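Coaching Endurance Cyclists
Unit 4 handout: Building a base for track and road riders

Read this before the practical at the Cerach velodrome. Bring it with you, as the warm-up table is not printed anywhere else.

What we mean by base

Base training is the block of steady riding that comes before race preparation. For most club riders it starts in November and runs into February. The aim is to raise the amount of work a rider can do without getting tired, so that harder sessions later in the year can be repeated and recovered from.

A rider who skips base can still be fast in March. The usual pattern is a good first month of racing, then flat results and a string of colds. Coaches often blame the race calendar when the winter was the problem.

Setting the easy pace

Easy riding should be easy enough to talk in full sentences. If the rider uses a heart rate strap, work from a tested maximum and not from age. Our sample rider has a tested maximum of 188 beats per minute. Her easy ceiling, at 70 percent, is 132. On long climbs she may go over it for a short time, but she should not chase other riders to stay in a group.

Riders coming from BMX or sprint events find this the hardest part. They are used to short efforts and full rest, and two hours at a steady pace feels pointless to them. Start them with 66 minutes in week one and add time slowly. Do not add intensity to keep them interested - change the route or let them ride with company.

Weekly load

For this course, load is minutes ridden multiplied by effort on a scale of 1 to 10, rated by the rider half an hour after finishing. Four rides of 50 minutes at effort 3 give a load of 600 for the week. It is a crude number and it does not need any equipment. Its value is in comparing one week with the next for the same rider. It should not be used to compare two riders.

Raise the load for three weeks, then drop it by a third in the fourth. Keep the number of rides the same in the easy week and shorten each one. 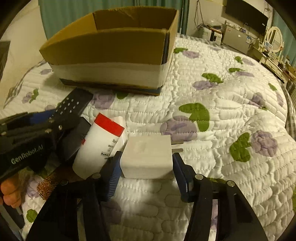 Unit 4, page 3

Cadence work

Track riders on a fixed gear cannot coast or shift, so leg speed has to be trained before they need it. One session a week is enough during base. After a warm-up, ride in a small gear and raise the cadence every minute until the hips start to bounce on the saddle. Back off slightly and hold for two minutes. Rest for four minutes and repeat, up to five times.

Watch from behind. The shoulders should stay still and the elbows should be bent. If the rider is gripping the bars hard, end the repeat early.

Strength

Two gym sessions a week, on days with a short ride or none. Squat, hinge, single-leg step and a pull. New lifters stay at 10 repetitions per set until the movement looks the same from first to last. The Esquivel progression in your reader covers what comes after that. We will go over it in Unit 5, so you can leave it for now.

Case for discussion

The Nornmont junior squad moved from three road rides a week to two road rides and one track session in December. Total minutes did not change. By the end of January, four riders reported sore knees and two had stopped coming to the gym.

Work out what else you would want to know before changing the plan. Think about gearing, saddle height and how the track session was rated for effort. Write half a page.

For next time

Finish the load sheet for your own riding, even if you only commute. Read the Grarnik chapter on indoor training, first half only. The practical starts at 6:30 p.m. and track bikes need to be checked before you go up on the boards.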